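# Abschlussfeier in der Schulaula: so bekommt ihr 90 Leute ohne Chaos auf die Bühne

Im Juli war ich zum ersten Mal allein für die Zeugnisübergabe an unserer Schule in Wemberg zuständig, und weil mich seitdem ständig jemand nach dem Ablauf fragt, schreibe ich ihn jetzt mal auf.
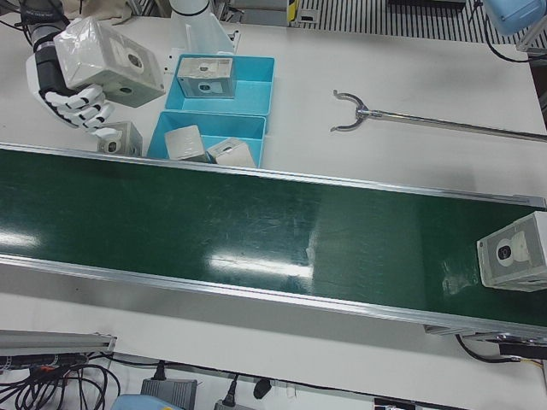
Fangt mit der Namensliste an, und zwar mindestens sechs Wochen vorher! Ich lasse jede Klasse ihre Namen selbst gegenlesen, inklusive Akzente und Bindestriche (Eamon Ó Briain hat mir das Ó zweimal zurückkorrigiert, völlig zu Recht). Die Zeugnismappen kommen danach klassenweise in flache Kunststoffkisten, so hellblaue wie die neben dem grünen Förderband, am liebsten mit Trennsteg wie bei der oberen: links die Mappen, rechts Urkunden und Preise.

**Am Vortag**

1. Stühle stellen. Bei uns passen 600 rein, die ersten Reihen bleiben für den Jahrgang.
2. Kisten in Aufrufreihenfolge hinter die Bühne, Klassenname nach vorn.
3. Einmal komplett durchlaufen: links hoch, Mappe links nehmen, rechts Hand geben, rechts runter. Plant dafür mehr als 20 Minuten ein, die erste Runde wird immer albern.

**Am Tag selbst**

Eine Person liest, eine reicht an. Kanako Sugawara hat bei uns vorgelesen und sich schwierige Namen vorher in Lautschrift notiert – das übernehme ich ab jetzt für immer! Fehlt jemand, wandert die Mappe sofort nach hinten in die Kiste und wird nach der Feier im Sekretariat abgeholt.

Fürs Gruppenfoto geht ihr am besten direkt danach raus, bevor das Buffet aufmacht.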